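Notes for my talk, room care evening, 19/07/2023

(Speak slowly. Drink water before the part on towels. I tend to go too fast there.)

**Opening**

Good evening, and thank you to Kelly Oakley for inviting me. My name is on the program, so I will not spend time on it. I have made beds for guests for many years, first in a big hotel and now at the Ratalness guest house. Tonight I want to speak about one bed and its layers. It is a small subject, but I find that people have strong opinions about it.

Ask the room: who makes the bed every morning? Wait for hands. Do not comment on the ones who keep their hands down.

**1. Light on top of dark**

When I started, my teacher gave me one rule: the guest should see where one layer stops and the next one begins. If everything is white, the eye has no place to rest. So I like a white cover over a beige or gray one. The line between them does not need to be perfect. It needs to be nearly straight when you stand at the door.

(Show slide.)

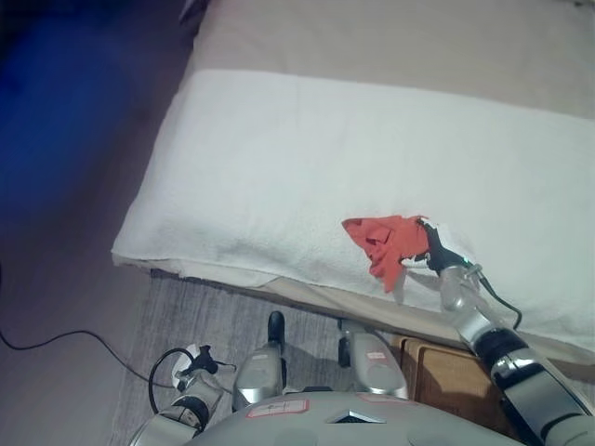 People often try to pull out every crease, and this takes too much time. With a soft, textured cover, small wrinkles are part of the look. I smooth with the flat hand, from the middle to the side, and I stop after two passes. The corner is more important. If the cover hangs a little over the edge, let it hang. If you tuck one corner, you must tuck all of them.

A word about color. A red or orange cloth on a white bed is very strong, and for this reason I use it only small. Some of you put such a cloth across the foot of the bed. Others fold it on the pillow. Both are fine with me. But wash it alone the first three times! I once turned a full load of pillowcases pink, and Mr. Bickerstaff, who was then my manager, kept one of them on his office wall until May.

(Pause here. They usually laugh. If they do not laugh, continue.)

**2. The towel on the bed**

This part is for the people who rent rooms, but it is also useful at home. A large terry towel spread on the bed protects the cover when you need a place to work, for example when you fold small things or sort them. It should be wide enough that you do not have to move it again and again.

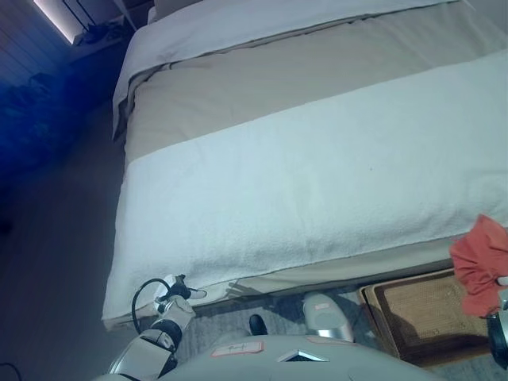

*Notes and slides: Wafula Kimaro, Ratalness guest house*

Spread the towel flat first and correct the sides after. Terry cloth holds on to the fabric under it, so if you drag it, the duvet comes also, and your nice brown stripe goes crooked. Lift it and put it down again.

White terry shows everything. I look at it from close, then again from the side, with the curtain open. If I find a speck, I pick it off with my fingers before I decide about washing. Very often it is only lint.

About the floor: shoes, trays and baskets like to live next to the bed, and then we step on them. A woven tray is pleasant to have in a bedroom, but please put it on a chair or a bench before you start with the sheets.

**Questions**

If somebody asks about detergent, say that I use what the house buys and I do not recommend a brand. If somebody asks about ironing duvet covers, my answer is no.

Kelly has the handouts at the door. Return the clicker to her.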